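4. Moisture Exchange in Edge-Joined Hardwood Panels Under Intermittent Heating

Reading time: 6 min 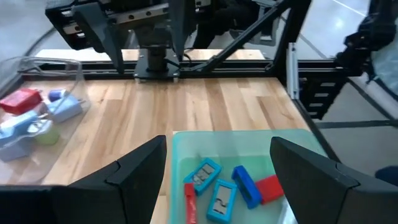

Figure 4. Tabletop of parallel hardwood strips with a plastic bin on it.

Why does a panel made of narrow strips move less unevenly than one made of a single wide board? Each strip has its own growth-ring orientation, and when many strips are joined edge to edge the tendency of one to cup is largely offset by its neighbors, so that the remaining movement is spread over the full width.

4.1 Background

Work surfaces in heated buildings pass through a yearly cycle in which the air is driest in winter and most humid in late summer. Wood responds by giving up or taking on water until it is in balance with the surrounding air. Movement along the grain is small enough to be ignored in furniture. Movement across the grain is larger, and differs between the radial and tangential directions. A strip panel contains both in an irregular mixture, and its overall width change therefore falls between the two values that would be measured on purely radial and purely tangential stock.

Earlier work in this series (Section 3) treated the panel as a uniform sheet. The assumption is adequate for slow seasonal change. It is less satisfactory for buildings that are heated only part of the week, where the surface layers respond to each heating period while the core lags behind. The present section deals with that second case.

4.2 Panels and finish

The test panels were obtained from two suppliers, Ninenov and Gaillard. Both sell solid hardwood tops glued edge to edge from sawn strips. The Ninenov panels used continuous strips running the full length of the top. The Gaillard panels used shorter pieces butted end to end within each row, with the joints staggered from row to row. No attempt was made to match color or grain between the two groups.

All panels were stored in the conditioning room until their mass was stable between successive weighings. Each group was then divided in two. One half was left bare. The other half was coated with Zoltell hard oil, applied by cloth to both faces and all edges, with excess wiped off before it became tacky. A second coat was applied after the first had cured. Particular care was taken with the end grain, where uptake of oil was much greater than on the faces and where a third pass was sometimes needed before the surface stopped drawing the oil in.

The panels were carried on steel supports with slotted holes, so that the screws could travel as the width changed. Panels held by round holes at both edges were tried in preliminary work and were abandoned after one of them split along a glue line.

4.3 Heating schedule

The room was held at a constant absolute humidity by a Gemow conditioning unit. Temperature alone was varied. A heating period lasted 10 hours and was followed by an unheated interval, and the cycle was repeated for 60 days beginning in January. Raising the temperature at constant absolute humidity lowers the relative humidity, and it is this drop that draws moisture from the panel during each heating period.

Width was measured at three stations on each panel: near each end and at midlength. Flatness was measured with a straightedge and feeler gauges laid across the strips at the same stations. Readings were taken at the end of a heating period and again shortly before the next one began. Mass was recorded weekly, as removing the panels from their supports more often would have disturbed the width readings.

4.4 Results

Bare panels followed the heating cycle closely. Width decreased during each heating period and recovered during the interval that followed, although recovery was incomplete in the early part of the test and the mean width drifted downward until a new balance was reached. After that point the daily change was regular and showed no further trend.

Oiled panels showed the same downward drift at a slower rate. Their daily change was smaller than that of the bare panels in both supplier groups. The final mean width of oiled and bare panels in the same group could not be separated within the error of the gauge. The oil delayed the exchange of moisture and did not alter the balance eventually reached.

Cupping was greatest in bare panels at the end of the first heating periods, when the difference between surface and core was largest. It was slight in all cases. Two panels, both bare and both from the Gaillard group, developed hairline openings at butt joints near one end. The openings narrowed during unheated intervals and remained visible at the close of the test. No opening was found along any edge joint in either group.

4.5 Discussion

The results support the use of a two-layer description for tops in intermittently heated rooms, with a thin outer zone that follows the air and a core that responds only to the average. The single-sheet treatment of Section 3 predicts the final width correctly but gives no account of the short-term cupping, and it overstates the daily change in oiled panels.

The difference between supplier groups should be read with caution. The butt joints expose end grain inside the panel, and this offers a plausible path for local drying near the ends of a top. The number of panels was too small to exclude variation in glue coverage as the cause.

Objects left standing on a top are a further source of uneven exchange that was not included in the test. A flat-bottomed container covers part of the upper face while the lower face remains open to the air. For a container moved daily the effect is expected to be negligible. For one left in place through a heating season, the covered area may lag behind the rest of the surface, and measurements on partly covered panels are planned under the same schedule.

We use cookies to improve your reading experience. By continuing to use this site you accept our cookie policy. Accept | Manage settings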